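4. Setting up the Kirnmont in your kitchen

Welcome to the fun part! If you've followed section 3, your Kirnmont countertop fruit and vegetable dryer is unpacked, the trays are washed, and you have found the little bag of feet taped under the lid. Set aside an evening for the rest. Most of it is waiting.

4.1 Choosing a spot

1. Pick a level countertop away from the stove and the sink. The dryer runs for hours at a time, so choose a place you won't need for rolling dough halfway through.

2. Press the four rubber feet into the holes in the base. They go in with a firm push and a small click.

3. Set the base down and leave a hand's width between the rear vent and the wall. The air has to get out somewhere, and a blocked vent is the number one cause of leathery, uneven slices.

4. Check that the cord reaches the outlet without stretching. Do not use an extension cord.

NOTE: Stone counters are wonderful for this. They stay put and they wipe clean. If yours is polished, dry it well before you set the base down, or the feet may slide a little.
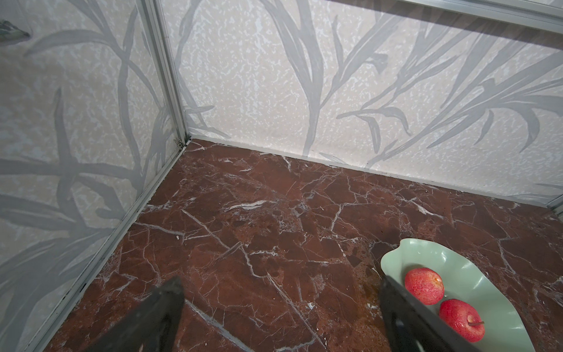
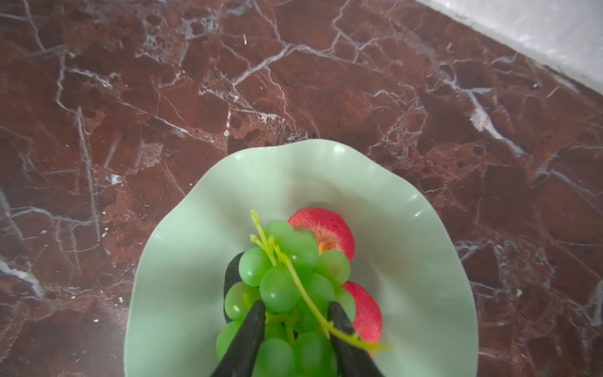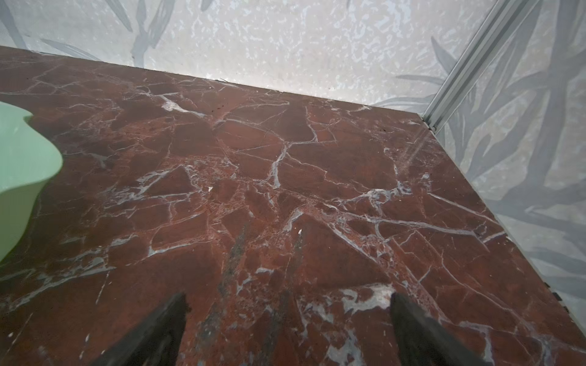
Red-brown stone with pale veins.

CAUTION: Never place the dryer on a tablecloth, a towel or a plastic cutting board. The intake is underneath and will pull loose fabric toward it.

4.2 First run (empty)

Do this once, before any food goes in. You may notice a faint warm smell. It fades.

1. Stack all the trays on the base, with the one marked J at the bottom. This is the Jalter tray, the fine mesh one, and it catches drips and seeds.

2. Put the lid on with the arrow facing you.

3. Turn the dial to HIGH and let the dryer run for 80 minutes.

4. Switch it off, unplug it, and let it cool with the lid on.

5. Wipe the trays with a damp cloth. You're ready!

If the fan rattles during the first run, a tray is sitting crooked. Switch off, restack, start again. If it still rattles, see section 9.

4.3 Your first batch

Start with apples. They forgive almost everything, they make the whole house smell good, and you'll know by morning whether you like your slices chewy or crisp. Ursina Tanner, who wrote our recipe booklet, dried 177 batches of them while she was testing, and she still snacks on them.

1. Core the apples. Peel them or don't — the skins curl up nicely.

2. Slice them to the thickness of two stacked coins. Thin slices stick, thick ones stay damp in the middle.

3. Dip the slices in water with a squeeze of lemon if you want them pale. Skip this if you don't mind a golden color.

4. Lay them in a single layer. Edges may touch, but they shouldn't overlap.

5. Set the dial to MEDIUM. Swap the top and bottom food trays halfway through, leaving the Jalter tray where it is.

6. Test a slice by cooling it for a minute and tearing it. No moisture should bead along the tear.

CAUTION: The lid is hot near the center vent. Lift it by the side grips.

4.4 High-altitude kitchens

Viera Havlíček runs our test kitchen in Grurnen, at 1,467 meters, and finds that her batches there finish sooner than the chart says. If you live up high, start checking early and write down your own times in the margin of the chart. That's what the margin is for!

For plums, pears and tomatoes, go on to section 5. Herbs have their own setting and their own section (6), so please don't dry them on MEDIUM with the fruit — they'll be dust.

Set-up guide, version 2. Last revised Mar 15, 2018.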